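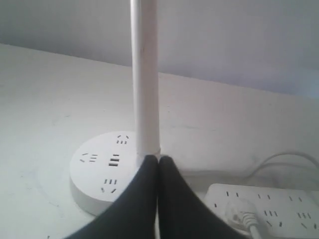
May, notebook 2, started writing at 7:40 a.m. with coffee

Okay, picking up where I left off on the take-back audit. The Fuddale clinic dropped off its second tub of returned meds last night, so we now have both tubs logged and I can stop walking around with half the numbers in my head. The running count of opioid tablets is 844. That's whole tablets only. Halves and crumbs went into a separate bag and I weighed them, which I know is not how the protocol reads, but the protocol was clearly written by somebody who has never tried to decide whether a crumb is a third of a pill or a quarter.

The pills came back in 61 containers, and I'd say the labels are the story this time. A lot of them were for dental work or minor surgery and came back nearly full. People took one or two, felt okay, and stuck the bottle in a cabinet for years (the oldest legible fill date made me wince, it was from before I finished school!). I want a column in the sheet for "reason for prescription if known" because right now it goes in the comments, and the comments are a swamp. Half mine, half Ifeoma's, and we don't even abbreviate the same way. She writes "pt ret" for patient returned and I kept reading it as "patient retired."

Counting notes. I did every bottle twice on the blue tray and wrote the first count on a sticky before starting the second. Where the two disagreed I did a third and kept whichever number showed up twice. Disagreements were nearly all in the small round white ones, which stick together when the bottle has been in a bathroom. Spreading them out with the flat spatula works better than tapping the tray. Tapping sends them under the scale, and then you're on your knees.

One bottle had two kinds of tablet mixed in it. I looked up both imprints and one was a plain blood pressure pill, so somebody was using the bottle as a travel case. I split them, logged the opioid part under the label and the rest under "other," and put a flag on the row. Ifeoma Akinola thinks we should log the entire bottle as mixed and leave it out of the per-bottle average. I can see it. I still think leaving it out hides something, but I'm not going to fight over one row. TODO talk to her before the sheet gets locked.

Patches! We got 17 patches back, still sealed, and I had no place to put them in the sheet at all. For now they're on their own tab. Don't convert them to tablet equivalents, please, whoever is reading this. I tried it for fun and the answer changes completely depending on which table you use, so any total you get that way is mush. Patches stay patches.

Lunch, then the disposal pouches. We're comparing the Clostach pouch with the Nestura one, same load in each, warm tap water to the fill line, sealed and left on the bench. We're using the dummy tablets from the training kit for this, nothing controlled. After an hour the Clostach load had gone to sludge and the Nestura still had lumps I could feel through the side. I'm not reading much into one hour because the instructions on both say to leave them overnight. Also I may have shaken the Clostach more. I'd been on the phone and was sort of fidgeting with it. Tomorrow I'll do both again and shake them to the timer, or hand them to someone who doesn't know which is which.

The thing I keep coming back to is the handout. The Gudeta leaflet that goes out with the pouches is four paragraphs before it gets to "add water," and the naloxone part is on the back, in the same gray type as the printing info. If my aunt had a bottle left over from her hip she would never flip it over. I'd put the naloxone part on the front, bigger, with where to get it in town, and then the pouch steps. I mocked up a version in pencil — it's taped inside the back cover of this book. Scribble on it if you have opinions. I can take it.

Loose ends: the scale needs its check weight run, I skipped it this morning and did it after, and it was fine, but the log should say after. The lid on tub 1 doesn't close properly on the left. We're nearly out of the tamper seals and the reorder form wants a signature from upstairs. Both tubs are back in the locked cabinet, two of us signed, 4:15 p.m.

Tomorrow: pouches first thing, then finish the comments cleanup from row one.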